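**Re: [mending] Shrinkage in old cotton shirts**

Shirley Hebden wrote:

> Does a cool wash really save the sleeves? Mine came up short again in July.

Dear Shirley, and all,

It does help, in my experience, though I'd blame the tumble dryer first! I pull mine gently to length while damp (cuffs last) and dry them flat on a towel, well away from the radiator. Do let us know how you get on.

Warmly,
Siv 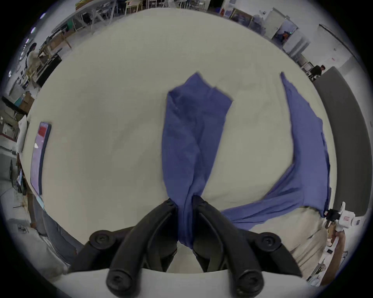 Vidar Viklund adds that linen wants the same treatment, only with more patience.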